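Plemley Community Workshop
Household and Bench Tips: Cleaning and Retiring a Desktop Computer

Last revised November 17, 2018

The following guidance is issued to members of the Plemley Community Workshop and to residents of the Umard district who use its benches. It covers routine cleaning of a home desktop computer and the preparation of an old one for donation or recycling. Laptops and all-in-one models are covered in a separate sheet, available at the front desk.

Before you begin

Shut the computer down from its own menu. Switch off the power supply at the back if it has a switch, then remove the power cord. Press the front power button once and hold it for several seconds to discharge what remains. Disconnect the monitor, keyboard, network cable and any speakers. If several similar cables are involved, label each one with masking tape before it is removed.

Choose a hard, level surface at a comfortable standing height. Carpet and upholstered furniture are unsuitable on account of static electricity. Lay the tower on its side with the removable panel facing up, and keep the panel screws in a saucer or a jar lid. Members who do not own an antistatic wrist strap may borrow one from the Sirko Street tool library for a period of 7 days.
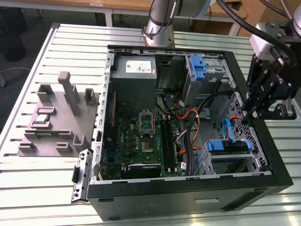
Dust should be removed dry. Short bursts of compressed air, with the can held upright, are sufficient for most household machines. Hold each fan still with a finger or a wooden stick while air is directed at it; a fan driven at high speed by the air can wear its bearings. A soft, clean paintbrush will lift what the air leaves behind. Household vacuum cleaners should not be used inside the case. Spray polish, glass cleaner and damp cloths are likewise to be kept away from circuit boards.

Fabric softener sheets are sometimes recommended for dusting electronics. The Workshop does not endorse this practice, as the sheets leave a residue.

The outside of the case may be wiped with a cloth wrung out in warm water and a drop of dish soap. Yellowed plastic can be improved with a paste of baking soda and water, applied gently and rinsed off with a second cloth. Remove plastic front covers before washing them, and allow them to dry overnight.

Cables and connectors

Pull on the plug and never on the wire. Many drive cables have a small metal or plastic latch that must be pressed before the plug will release. When a plug resists, stop and look for the latch. Make a simple sketch of the cable positions or take a photograph with a telephone; either will save considerable time at reassembly.

Cables that have been folded sharply for years may be stiff. Bend them only as far as necessary, and secure loose runs with reusable hook-and-loop ties, sold at the front desk in packets of 25. Wire twists from bread bags have a metal core and are not acceptable inside a computer.
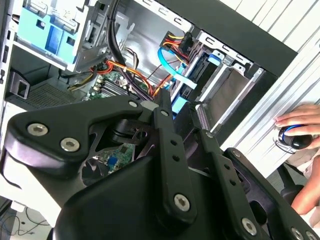 Removing the hard drive

Any computer leaving the household should be considered a source of personal papers. Tax returns, letters and photographs remain on a hard drive after the files have been deleted in the ordinary way. Copy everything you wish to keep to another drive, open several of the copied files to confirm that they are readable, and only then proceed.

Desktop hard drives are held by screws, by rails or by a plastic caddy that slides out. Disconnect the power and data cables first. Support the drive with one hand as it comes free, and set it down on a folded towel. Drives do not tolerate a fall well, even from a low height.

Drives to be kept should be placed in an antistatic bag, marked with the owner's name and the month, and stored in a drawer away from radiators. Drives to be discarded may be brought to the Nunik Road depot, which accepts them without an appointment and charges no fee for households.

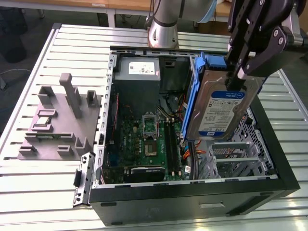 Lorna wrote to ask whether a drive removed in August and left in a kitchen drawer would still be readable. In most cases it will be. She added that hers had been wrapped in aluminum foil, and wished to know if this was harmful. The foil should be taken off and replaced with a proper bag, and the connectors inspected for stray scraps before the drive is used again.

Members may bring stored drives to bench 19 during regular opening hours, where an adapter is provided for reading them. Please bring a second drive or memory stick to receive the copied files.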